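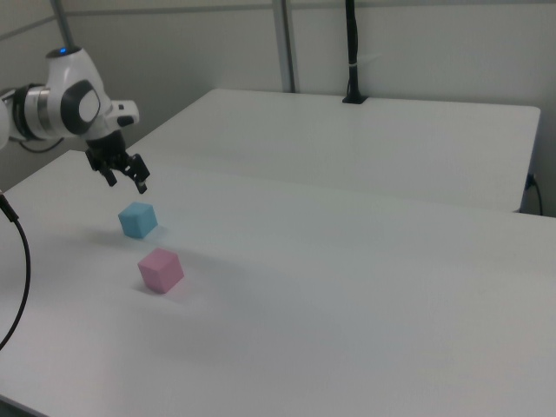 # How does a turtle cross the road?

*For readers 8 and up. Words in **bold** are in the word list at the bottom.*

Slowly. OK, that's the short answer. The long one has tunnels in it.

Every June, near the town of Heywood, turtles climb out of Stultitz Marsh and start walking. Painted turtles mostly, and snapping turtles, big grumpy ones with tails like little dinosaurs. They want to lay eggs. Eggs need dry, sunny, sandy ground, and the marsh is mud and cattails. So off they go, uphill, to the old gravel pit.

Problem! Fetero Road goes right between the marsh and the gravel.

## Why not just run?

Have you ever seen a turtle run? They can hurry a bit. A turtle in a hurry is still slower than you looking for your shoes.

And when a turtle gets scared, what does it do? A painted turtle pulls in its head and legs and waits. Great plan if a raccoon is sniffing at you. Awful plan on a road. A car doesn't get bored and wander off.

Snappers can't even fit all the way inside their shells. The bottom shell is too small. So they stand up tall and hiss and try to look scary. Cars don't care about that either.

## Why one turtle matters so much

Mice have lots of babies, quickly. If some mice get caught by an owl, there are soon more mice.

Turtles do things the slow way. A snapping turtle in Canada might be 15 or even 20 years old before she lays her first eggs. Older than you! Maybe older than your babysitter. And most of her eggs never make it. Skunks dig them up. Foxes too. The tiny **hatchlings** get eaten by herons, fish, bullfrogs, pretty much anybody with a mouth.

So how are there any turtles at all? Because the grown-ups live a really long time and keep laying eggs, year after year after year. One or two of all those babies grow up, and that's enough.

But it only works if the grown-ups stay alive. And who's crossing the road in June? The grown-up moms. Lose a few of them every summer and the marsh gets emptier and emptier, and it can take ages for people to notice.

## So, tunnels

The Nesico Turtle Project put two tunnels under Fetero Road. They're made of concrete, with a flat bottom covered in soil, becuase turtles don't love walking on bare concrete.

The roof has slots in it. Light comes down through them, and rain, and warm air. Would you walk into a long black hole if you couldn't see the other end? Turtles feel the same. They like to see some daylight at the far side before they'll go in.

Wide is better than narrow. Short is better than long. Not too wet – but a puddle is fine. Turtles are fine with puddles.

## The bit everyone forgets: the fence

A tunnel all by itself doesn't do much. A turtle has no map. It walks toward the sand, and if the road is in the way it walks onto the road. Might miss the tunnel by two metres and never know.

So there's a fence, 507 metres of it, along both sides of the road if you add it all up. Turtle walks, bumps into fence. Turns. Follows the fence along. And the fence leads to – a tunnel!

It has to be a good fence though:

- Buried at the bottom, so nobody digs under
- Solid, or with very small mesh. If turtles can see through it they'll push and push at the same spot for hours
- Smooth, with a lip at the top that bends over. Painted turtles are better climbers than you'd think
- Curved around at the ends like a letter U, so a turtle who goes the wrong way gets turned back toward the marsh

Also somebody has to check it. Branches fall on it. Snowplows whack it. Frost pushes it up in winter, and then there's a gap underneath in spring, just the right size for a turtle. One gap can spoil a whole fence.

## Does anybody use the tunnels?

Yes! There's a small camera inside each one. When something goes by, click.

In the first two summers the cameras took 3,441 pictures of animals. Only 398 of those were turtles. So what was everything else?

Frogs. So many frogs. Leopard frogs, green frogs, toads. Then garter snakes, voles, a mink that seemed to think the tunnel was its own private hallway, raccoons, a muskrat, and a duck. The duck went halfway in and came out again.

It's hard to count animals from pictures, by the way. One turtle can get her picture taken five times if she goes back and forth. So 398 pictures doesn't mean 398 different turtles. People tell painted turtles apart by the marks on the bottom shell, but you can't see the bottom shell when she's walking on it. For snappers they look at nicks and scars along the back edge.

## What about bigger animals?

Same idea, bigger tunnel. Or go over the top! In Banff National Park, in Alberta, there are bridges over the highway with trees and grass growing on them. Bears use them, elk too, wolves, cougars. They took a while to get used to it. Elk were fairly quick. Grizzly bears took years before lots of them would use the bridges.

Different animals like different crossings. Grizzlies and elk go for wide open bridges. Black bears and cougars don't mind a tighter, darker underpass. So it helps to build a few kinds.

In other countries there are rope bridges for monkeys, and on Christmas Island a steel bridge for red crabs. Look it up, it's great.

## If you find a turtle on the road

Get a grown-up first. Always. Roads are dangerous for you too, and you're the one reading this.

Then the grown-up can:

1. Stop somewhere safe and check for traffic both ways.
2. Work out which way the turtle is heading.
3. Carry it across in **that** direction. Even if the marsh looks nicer behind it! She'll only turn around and try again.
4. Hold a small turtle with two hands, one each side of the shell, like a sandwich.
5. Never pick any turtle up by the tail. It can hurt the bones in its back.

Snapping turtles have long necks and can reach back farther than you'd think. Leave those for a grown-up who knows how. Sliding one onto a car mat and pulling the mat across works pretty well.

Don't take it home. Don't take it to a different pond. Turtles know their own neighbourhood and will try to walk back to it, over even more roads. Wash your hands after, turtles can carry **salmonella**.

If it's hurt, the grown-up should call a wildlife rescue and write down exactly where you found it. Even cracked shells can sometimes be fixed.

## Try it: tunnel test

You need a shoebox, scissors, a flashlight.

Cut a small door in each end of the shoebox. Put the lid on. Look through one door. Dark, hey? Now cut 22 thin slots across the lid (get help with the scissors) and shine the flashlight down from the top. Look again. Which one would you rather walk thruogh if you were as tall as a sandwich?

Now tape a second shoebox on the end to make it longer. What changes?

## Word list

**Hatchling** – a baby that just came out of its egg.

**Salmonella** – a germ that can make you throw up. Soap gets rid of it.

**Wetland** – land that's soggy some or all of the year. Marshes, swamps, bogs and fens are all wetlands. We didn't use this one in the end but it's a good word for the marsh.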